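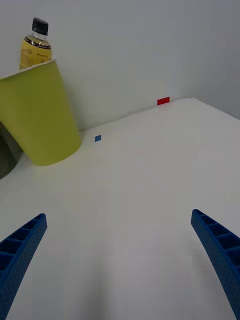 Two cups are too few, was the comment penciled under my last entry, and we should go back to the divided tray before everybody gets used to something worse. I've read it and I don't agree yet. The tray had a slot for every case, and half the slots ended up holding pens. Leaving the comment in so the argument stays with the page.

June 22, 2025
Zimerville workshop, room 609
Bottle and small parts sorting, white table

The arrangement as it stands now. The white table is against the wall and the cups go at the back of it, gray on the left and green on the right, close together. Gray is for things that leave the room. Green is for things that stay but need a decision: an unclear label, a cap that might not match, anything that needs decanting. Things that stay and need no decision go straight to the shelf and never into a cup.

The front of the table is for working. I tried the cups at the front edge first and kept reaching over them, and on the second afternoon I knocked gray onto the floor with my sleeve. At the back I have to lean a little. I can live with leaning.

The old tray is on top of the Gunawan cabinet if anybody wants it. Please don't put it back on the table while this is being tried. The trial runs 14 days from today and then we talk.

What went through this session:

Glue shelf. Mostly dried out. The two-part tubes had lost their partners, so out. Kept the wood glue and the one clear adhesive that still moved when tipped.

Oils and lubricants. Wiped down and back to the shelf. The Trikemow spindle oil had leaked under its cap and made a ring on the shelf paper, so I changed the paper. There is more of it on the roll behind the door. The roll is cut narrow for that shelf and will not do the wider ones.

Cleaning stuff. Slower than expected. Several bottles had been topped up with something else at some point and only the person who did it would know. My rule for now is that if the label and the contents can't be matched by color and by the purchase list, the bottle goes to green and waits. No sniffing to find out.

Loose caps. A whole jar of these. I tried them on the open bottles for a while and got a few matches. The rest are back in the jar. I would throw the jar out, but last November we spent most of a morning hunting for a cap of exactly the kind that had just been thrown away.

Wiped the table between groups with a damp cloth, then a dry one. It needs both. With only the damp one it dries streaky, and grit from the shelf bottoms shows up on white whether it was wiped or not. I used to complain about the white top and have stopped – dropped screws are easy to find on it. 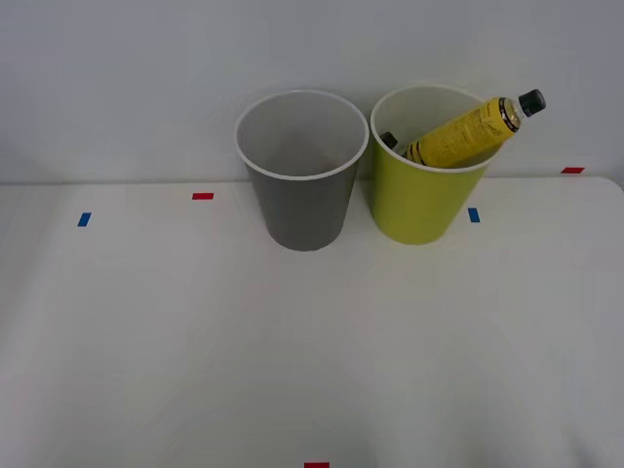 Tall bottles shouldn't go in the cups at all, says a note stuck to the inside cover of this book, put them in a box on the floor. Fair point about the height. The yellow bottle with the black cap leans in the green one with its neck out past the rim, and a heavier bottle in the same position would worry me. But a box on the floor is where the last batch of undecided bottles went, and it was pushed under the bench and forgotten. In the cup they are in the way, and I want them in the way.

Compromise, to be tried from tomorrow: one bottle at a time in green. If a second undecided bottle comes along, settle the first one before adding it. Small things can share with the bottle.

About emptying. Gray gets emptied at the end of each group, before starting the next. I let it go too long once and had to fish a good hose fitting out from under a lot of dried glue tubes. Liquids never go in gray, even in a closed bottle. They go to the collection point downstairs with a slip. The slips are in the top drawer and the pad is getting thin.

Purchase list. Our copy has pages missing in the middle. I matched what I could. Item 1348 is down as "Bana cleaner, general," which covers nearly everything on that shelf and helps with none of it. I have asked for a fresh copy. When it comes, please punch it and put it in the binder, and recycle the old one. Having both around is how we got two different shelf orders.

Labels. New ones are to be written in marker on white tape, with what it is and the month it was opened. Put the tape on the body of the bottle, below the printed label if there is room. Tape on the cap is no use once two caps are off at the same time. I used up one roll and started another. We began the year with 100 blank printed labels and they don't stick to anything with oil on it, so I'm using those for drawers only.

Things I got wrong:

Started with the top shelf and worked down. Dust from the upper shelves landed on the rest, but it was the lower shelves I had already pulled forward to make room, so those had to be wiped twice. Next time leave the lower ones pushed back, or throw a sheet over them.

Also put the marker in the green cup more than once. It is a handy place for a marker and it should not be one. There is now a hook for it on the side of the cabinet, with string.

Still to do:

Bottom shelf on the left, all of it.
Drip mat for the oil shelf. The cork one from the Gunawan cabinet is a bit too wide and can be trimmed.
Ask whether the spray cans are ours or came with the room.
Go through whatever is in green before the next group is brought to the table.
Write gray = out, green = decide on a strip of tape and put it on the wall behind the cups. I keep telling people and it would be quicker for them to read it.

If you use the table before I'm back, the cups can be moved, but put them back in the same order. I reach for gray on the left without looking now. The good cloth is on the rail by the sink and the other one is for the floor.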